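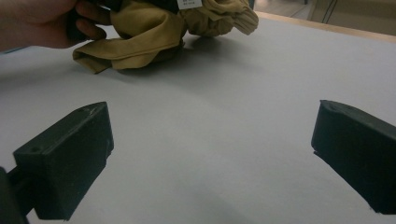

A khaki garment gets a once-over on the sorting table.

Pletus clothing swap is back in March, and it's moving!

If you went last fall you'll remember the squeeze at the old library room – I spent half my time stuck behind a coat rack with somebody's elbow in my ear. So I was pretty happy to hear the swap is heading over to Sasaki Hall on Skirell Street, where there's a proper parking lot and (finally) a mirror you can stand back from.

The rules are the same as before. Bring clean clothes with working zippers, get a ticket for each piece, and trade your tickets for whatever you like. Entry is $2, and kids get in free. Last time 1078 pieces came in and 933 went home with someone new, and the leftovers went to the thrift store in Sellum.

Doors open at 10 a.m. and I'd get there early if you want sweaters, they go fast. Shoes are allowed this year too – I've already got a pair of boots by the door that never fit me right. If you have bags to drop off ahead of time, leave them at the hall's side entrance any evening before 8 p.m.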